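Cajonera de sobremesa Stikent 2
Mobiliario auxiliar / Almacenaje / Referencia 3208-R
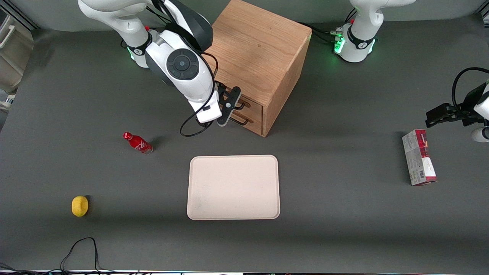 Descripción del producto
La Stikent 2 es una cajonera compacta para documentación, útiles de escritura y piezas pequeñas. Se suministra montada. Puede colocarse sobre mesa o bajo estante, siempre en superficie plana y nivelada.

Construcción
Cuerpo encolado a inglete, con trasera encajada en ranura. Los cajones corren sobre listones de haya, sin guías metálicas. El acabado es barniz al agua, satinado, aplicado en 2 manos con lijado intermedio. El interior de los cajones se entrega sin barnizar.

Datos técnicos
Carga máxima sobre la tapa: 80 N
Humedad relativa máxima de almacenamiento: 72 %
Acabados: roble claro, nogal, negro
Fabricante: Civelwood
Distribución: Caketti

El tono y el dibujo de la veta varían de una unidad a otra. No se admiten devoluciones por este motivo una vez retirado el precinto.

Instalación
Retirar las cuñas de cartón antes de abrir los cajones por primera vez. Si el apoyo presenta irregularidades, utilizar los tacos adhesivos incluidos. Para apilar dos cuerpos es necesario el juego de unión Nigatu, que se vende por separado. No se permite apilar más de dos. La carga sobre la tapa indicada en la tabla no es aplicable a cuerpos apilados.

Mantenimiento
Limpiar con paño ligeramente humedecido y secar a continuación. No emplear amoníaco, disolventes ni estropajos. Si un cajón roza, extraerlo por completo y aplicar parafina en los cantos inferiores. Las variaciones estacionales de humedad pueden modificar la holgura.

Recambios
Tirador con tornillo
Listón de deslizamiento
Fondo de cajón
Juego de tacos adhesivos

Los pedidos de recambios deben indicar el acabado y el código grabado en la trasera. Los tiradores de la serie anterior, suministrada hasta junio, tienen distinta separación entre taladros y no son intercambiables.

Ficha revisada el 15 de julio de 2014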